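Sorting bin

A sorting bin is an open-topped container used to hold small household goods while they are being put in order. Most are wide and roughly rectangular, with side walls that slope inward so that things are easy to reach. In the old port of Skendness — where the Gristenar works once turned out 400 a month — they were sold in pairs.
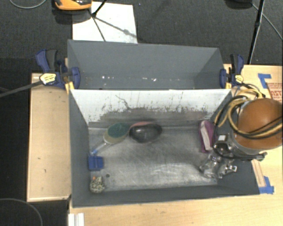
Bins are usually kept side by side, one for what is still mixed and one for what has been dealt with. A well-used bin soon gets a scuffed and scratched floor, and many households are rather fond of theirs for it.

See also: Drawer tray; Kirkemance basket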